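Feb 5, 2020. Wool notes, Misthorpe workshop.

Washed the 14 swatches from Steteo at 49 degrees. Four have felted badly, the rest keep their shape. I write the width before and after on each card. Ileana Manole thinks the Preker soap is too strong for this yarn, and I agree with her. 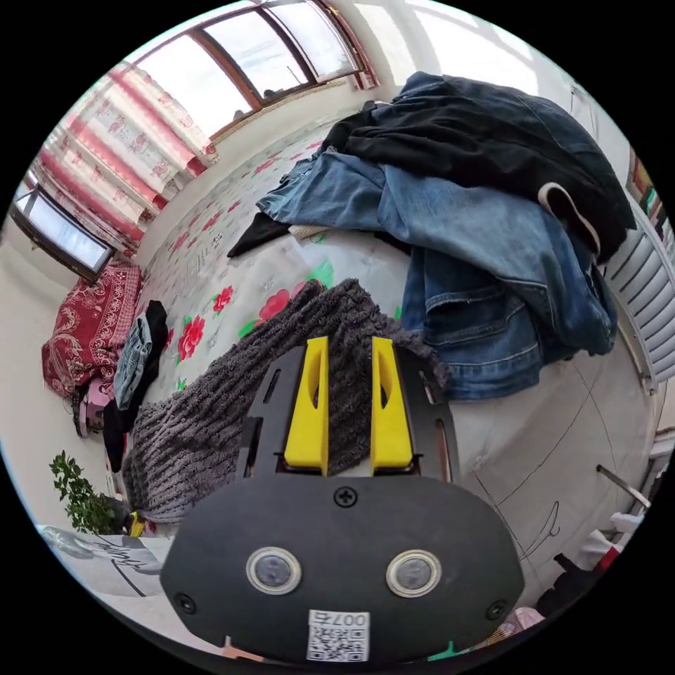
*Dark grey knitted blanket, on the flowered sheet.*

The drying took nearly 21 hours, longer than in September. Next time I will turn the swatches once in the evening. 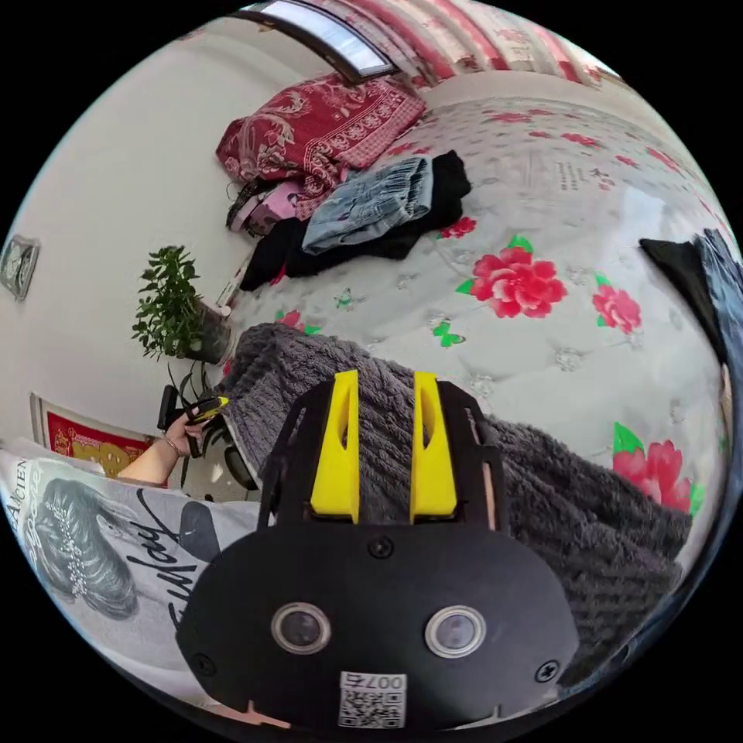
## To do

- Ask Pop for the milder soap
- Repeat the felted ones in cooler water
- Buy new pins, the old ones leave rust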